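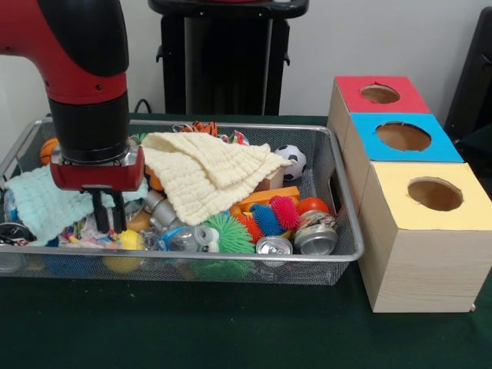 Group Visits: Common Questions

Visit > Groups and Schools > FAQ

How large can a group be?
Up to 28 people per guide. Larger parties are split and start 15 minutes apart.

Is there a deposit?
No. Payment is due when you check in at the Bovero Street entrance.

Can we see the letters collection?
Yes, by request. It holds 633 letters from the Diệp family and their neighbors -- mostly in Vietnamese, with English summaries. Write to Hậu Sầm in the reading room.

Are tours offered year-round?
The house closes in February. Tours start again in March.

Filed under: Plan a Visit, Local History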